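Previous message | Next message | Thread index | Reply to list

Re: [benchtop-arms] Andomis fingertip kit - anyone paid for it yet?
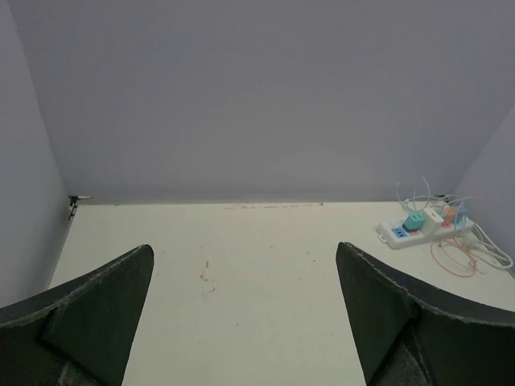
Felicidad, I have, or at least Milulitz has, and the invoice is now on my desk with a question mark on it from Jörg Wendt. So you may as well have what I'd tell him.

Felicidad Dumlao wrote:
> We're thinking of the Andomis fingertips for our two small
> arms. The job is plugs and cables on a bench, mostly picking
> them up and moving them about. The Nanness pads we use now
> are cheaper but go shiny and let go of everything. Is the
> soft covering any good, and does it last? The sales chap
> says 2000 grips a set, which sounds like a number somebody
> liked the look of.

The covering is good. It takes hold of a plug block without much squeeze, and it forgives you for coming in a bit crooked, which our arm does as a matter of personal style. On thick cord it's fine. On thin cable lying flat on the table it's no better than what you have now, because the trouble there is getting under the cable in the first place. Andomis will sell you a narrower tip for that. Of course they will.

As for lasting, we put a set through 2301 grips before Torben Weidemann called time on it, so the sales chap was telling the truth, presumably by accident. What the leaflet doesn't mention is that the edges go well before the faces do. Ours had started to fray by the end of the first week. It didn't spoil the grip, but bits of fluff turn up on the table, and if you have a camera at the wrist you'll be looking at those edges all day long.

Fitting took me some 20 minutes with the instructions and a good deal less once I'd put them down. The screws are tiny and there are no spares in the box. Do it over a tray.

My real grumble is the service plan. You pay by the month, and for that they post you a new set whether you've worn out the old one or not. By July we had a drawer full. I asked to pause it and was told that pausing was "on the roadmap". I've since moved us to buying sets as we need them, which they do offer, though you have to read as far as page 36 of the price list to find out.

So I'd say buy one set, skip the plan, and try it on your worst cable before you order for the second arm. If Helmut Lenz still reads this list, he had the Pfeiffer tips on trial and might say how they compare. I only know that they cost more and come in a nicer box.

Valquíria Toledo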